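The woman who runs the bread counter at Drunby does not want to talk about sourdough. She says so before I've even sat down. "Everybody wants the starter story. It's flour and water. It sat there. It got sour."

So, rye. We talk about rye, and about quitting a desk job, and about rent.

She grew up over a shoe repair place and ate what she calls "square bread, from a bag" until she was in college. The first real loaf she remembers came from Begović, the old bakery by the rail yard, which closed when the owners retired. Dark, heavy, a little sour. "I thought something was wrong with it. Then I ate the whole thing walking home. No butter, nothing."

She worked in insurance for eight years after that. Claims. Liked the people, hated the phones. Baked on weekends, gave loaves to coworkers, and one of them started leaving money on her desk in an envelope. "I kept giving it back and she kept leaving it. Finaly I kept it. I guess that was my first sale."

Drunby opened in May, in the back half of what used to be a dry cleaner. The space took longer than the lease said it would. The floor drain was in the wrong place, the hood had to be redone, and the oven, a used Varnik deck oven she bought from a pizza place two counties over, wouldn't fit through the door. They took out the window. "I stood on the sidewalk eating a donut because I couldn't watch."

How much did that cost? She laughs. "The window? 3,000. For a hole! And then they put the same window back."

I ask about the hours, because people always ask about the hours. She's up at 2, mixing by half past. She says that part is fine, she never slept well anyway. The hard part is late afternoon, when her body thinks the day is over and there is still a delivery to sign for and her kid needs picking up.
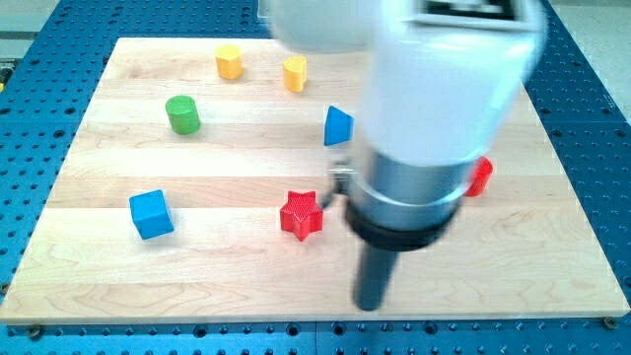

"You get stupid around four," she says. "I've salted a batch twice. I've forgot salt completely. You'd be amazed how bad bread is with no salt, it tastes like a wet envelope."

What happened to the batch?

"Croutons. Everything is croutons if you're broke enough."

The rye is the thing though. She makes it with a long soak, old bread crumbled into the dough, caraway only on Saturdays. Caraway is a fight. Half her regulars want it every day and the other half act like she's put gravel in there. She tried a loaf with a little caraway, as a compromise, and both sides complained. That loaf is gone.

Her flour comes from Tutalis, a small mill up north. She drove up there once to see it and spent most of the visit talking to the miller about his knees. Prices went up twice this year and she ate the first one. The second she passed on, and put a sign by the register explaining why. One customer took a picture of the sign and told her it was too long.

"It WAS too long," she says. "I'd been up since two. I wrote about wheat futures."

On a good Saturday there's a line of almost 20 before she unlocks. On a bad Tuesday she can hear the fridge hum. She has quit trying to guess which it will be. Rain used to mean slow, then one wet morning she sold out early and had to turn people away – they were not nice about it.

Does she miss insurance?

Long pause. "I miss lunch. You just stopped, and ate lunch, and nobody could say anything." Then she's up to check the oven, and the rest of this I got standing by the rack, notebook on a flour sack.

She won't do wedding orders anymore. Won't do gluten free, she'd want a seperate kitchen for that. She might do bagels, but she's been saying so since she opened. A second shop? "Ask me after I've had a vacation." She's closed Mondays, which is when she does the books, so that doesn't count.

Last thing I ask is what people should do with a loaf when they get it home. Cut side down on the board, she says, never the fridge, and slice it thinner than you think. Freeze half if you live alone. Then she hands me the end of a rye from the day before and goes back to shaping, and I eat it in the car.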